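Bench Notes: looking after the hand

from the Bradby workshop newsletter, 5/7/19

So the hand is back on the arm, and I get my evenings back too. A few of you asked at lunch what we do to it every time it disappears for a couple of days, and Hanna Polishchuk (who puts this newsletter together and is very hard to say no to) asked me to write it down. I said I'd do half a page. Sorry, Hanna.

For anyone who joined after December: the cell at the end of the bench runs one arm with one hand on it, four fingers and a thumb, and it spends its days picking things up and putting them down again. Screwdrivers, cups, bits of cloth, whatever Radymyr Vasylenko has dug out of the drawer that week. It's a good machine. It is also a machine with a lot of small joints, and small joints want attention.

We work on a cycle of 16 shifts. At the end of the sixteenth the hand gets a proper going-over, and in between it gets what Pylyp Sirko calls "a wipe and a wiggle," which is a dry cloth on the fingers and then the slow open-and-close routine while somebody watches. If you're the last one out and the log sheet says it hasn't been done, please do it! It takes 11 minutes if you don't stop to chat.

The full job starts with power off, and I mean off at the wall. Then the cover comes off the connector and we look at the cable where it bends. That bend is my least favorite part of the whole cell. Two of the last three faults we had were in that cable and not in the hand at all, and both times I'd already had a finger apart on the bench before I thought to look. Lesson learned, I hope. Jasmina Pavlović made us a little strain relief out of scrap tubing and a cable tie, and it has held up beautifully, so the next one will be a real part ordered from Mykhailiuk and we can all stop being nervous about it.

After that it's the fingers one at a time. You hold the base still and move each joint by hand, gently, feeling for grit or for any slop from side to side. A healthy joint feels a bit like a good kitchen drawer. A tired one has a tiny click just as you change direction. We write down any click, even if it goes away, and if the same joint is on the sheet two cycles running it gets new bushings. This time the second finger had its click back, so in they went. The bushings come in bags of 13, for reasons known only to Grarham, and I've given up asking.

Then the thumb, and the thumb needs its own evening. It swings on a different line from the fingers and it does most of the work in any grip, so the zero position matters a lot more. If the thumb is even a little out, the hand closes on the side of a handle and pushes it away across the table. You'll have seen it do that in the spring, chasing a marker pen. Very funny for a day.

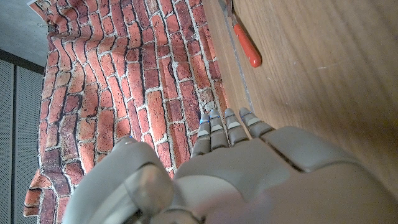 How do you know the thumb zero is right before you let it near anything? We run it closed on the setting block at the lowest force, read the joint angle off the screen, open it, and do that seven times. If all seven readings agree to within the line on the chart taped inside the cabinet door, we save the value. If one wanders, we start over, and if it wanders again we go looking for whatever is loose.

The first thing I look at once it's powered up again is the lights. Each fingertip has its small blue light, and the thumb has one as well, and on this hand blue means the joint controller is awake and talking. You want all of them on before you send so much as an open command. Don't trust the green tick on the laptop by itself, it has lied to me before (it was showing the status from the run before, which is a bug Daryna Hutsuliak has promised to fix and I've promised to stop mentioning).

Then comes reaching practice. We send the arm out low over the table and back, fingers lightly bent, nothing to pick up, and listen. Pylyp swears he can hear a dry joint from the doorway. I can't, so I stand close and keep one hand on the stop button. Once it's through that, we let it try a screwdriver, handle first, at half speed. The long rounded handles are a nice test as they roll if the grip comes in crooked.

A few things that would make my life easier:

Please don't clean the fingers with the spray from the kitchen. It leaves a film and the grip gets slippery. The plain wipes are in the second drawer.

If you bump the hand, write it on the sheet. I won't be cross. I bumped it myself in April with a chair.

Leave the hex keys in the blue roll. The smallest one has gone missing again and I had to borrow one from Destemcombe, who were very nice about it, but I'd like to give it back.

And if the hand stops partway through a move, don't pull the fingers open. Hit stop, release the brake from the menu, wait for the click, and then they'll move with no fight at all.

Jasmina is taking over the next full service and would like a second pair of hands for the thumb evening. You don't need any experience. She has asked for somebody who reads numbers out loud clearly and doesn't mumble, so I'm out. Let her know by the end of the week, and the spare gloves are on the hook by the cabinet.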